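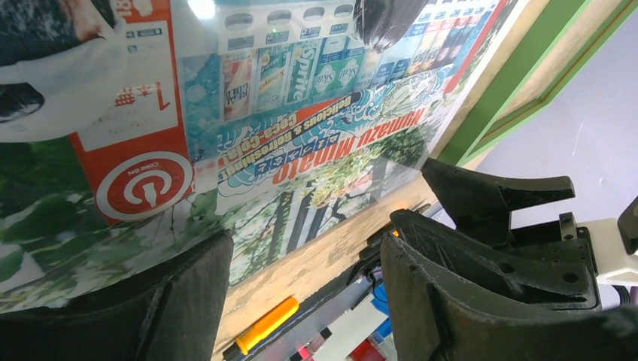

Gripper at the printed vending-machine panel

Pre-purchase check, gripper station - 26/01/2022
Checked by: Daniyal Soomro

Finger pads: OK. Order 2 spare sets from Vorkisis before March.
Finger bolts: to be tightened again after 200 cycles.
Glossy panel: light reflections. Ask price of a matte cover.
Ledge: marker to be put away before each run.
Emergency stop: OK, but the cable is short - 14 dollars for a longer one.
Budget left: 244 dollars. Rozália Virág must sign.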